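Jhair Ríos Would Like You to Stop Apologizing to Your Sourdough

3/9/24

Jhair Ríos answers the door in socks and hands me a slice of toast before I have my coat off. This is how he says hello. The bread is dark, a little sour, and slightly burned along one edge, and he watches me eat the burned part first.

"Good," he says. "People who leave the crust, I can't work with them."

He ran the ovens at Kimik for 11 years, then walked out one August with a jar of starter in his bag and no plan to speak of. Now he teaches bread in other people's kitchens, five students at a time, under the name Iyamu. He won't say what it means. "It means I needed a name by the time the form was due."

Most of his students arrive frightened. They have read the forums, they own the scale that measures tenths of a gram, and they have given the starter a name. Ríos has no patience for the names.

"It's flour and water. You went on vacation and it got hungry. Feed it and move on. You don't need to write it a letter."

I confess that mine died in the back of the fridge under a gray liquid. He puts down his cup.

"You threw it out?"

I threw it out.

"It was fine," he says, with real sorrow. "You pour off the gray stuff. It was fine."
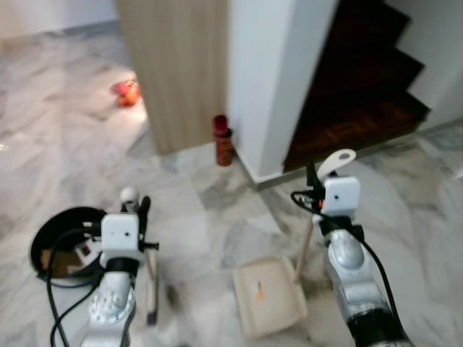 The trouble, as he sees it, is that home bakers want a number. Bake at this, rest for that. His former boss, Jhonatan Muñoz, kept a dough log at Kimik that ran to 103 pages, and Ríos says he read every one of them looking for the secret. "The last page said, 'Wait longer.' He could have put that on the first page."

He does allow some numbers. Salt gets weighed. Flour gets weighed, usually 100 grams more than the recipe calls for, in case of sticky hands. Time, though, he treats as a rumor. In a cold kitchen the dough may want all night, and he thinks you should let it have the night – you weren't going to do anything with it anyway.

I ask about bread machines. He looks out the window for a while.

"My mother has one," he says finally. "She loves it. It makes a square loaf with a hole in the bottom. I eat it every time I visit and I say thank you."

And is it any good?

"With butter," he says, and goes to check the oven.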